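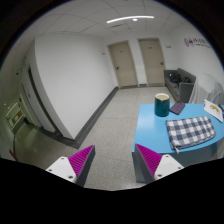 Putico, the refillable cleaning products company, will stop selling its dish soap in single-use bottles at the end of July. The company has been saying it would do this for long enough that its own staff had started a betting pool. Starting in August, customers in all 15 Putico shops will fill a returnable steel flask, pay a deposit on it and, if all goes well, bring it back. The refill station needs no special room. It will stand on any ordinary table, and it plugs into an ordinary outlet.

"We sold a green product in a throwaway bottle with a leaf on the label," said Roxana Lozano, chief executive of Putico. "The leaf was doing a lot of work. We have decided to let it retire."

The flask system, called Ollico, was tested at 5 shops over the winter. Putico handed out 547 flasks during the trial and learned a good deal about where people leave things. Most flasks came home. Several returned with flowers in them, and one was full of pancake batter, which the cleaning crew in the town of Tello still brings up at lunch.

The trial also brought changes to the design. The first cap took two hands and some patience. The new one opens with a quarter turn and has a wider neck, so that a flask can be scrubbed out and checked by eye before it goes back on the shelf. Labels are now etched into the steel. The paper ones came off in the wash and gathered in the drain, a small pollution problem that Putico had managed to invent all by itself.

"Reuse is mostly dishwashing," said Pascal Delaunay, head of operations. "People come to me hoping to hear about the future of packaging, and I show them a very large sink."

The deposit is five dollars and will be paid back in full at any Putico shop, whatever shape the flask is in. Dented flasks will be hammered out and used again where possible. Those past saving will go to Didine, a metal workshop that has agreed to take them as scrap and has asked, politely, that they be empty.

Putico makes no claim that the change will clean up the oceans. It will take one kind of bottle out of one company's shops. Laundry soap and floor cleaner are next in line, though the floor cleaner still has a foaming problem that Olga Rivadeneira, who runs the product lab, describes as "spirited."

Customers who have old Putico plastic bottles at home may bring them in and have them filled until the caps give out — no deposit, no lecture.

Press contact: Eliécer Guzmán, Putico press office. Sample flasks are available to reporters on request, deposit required.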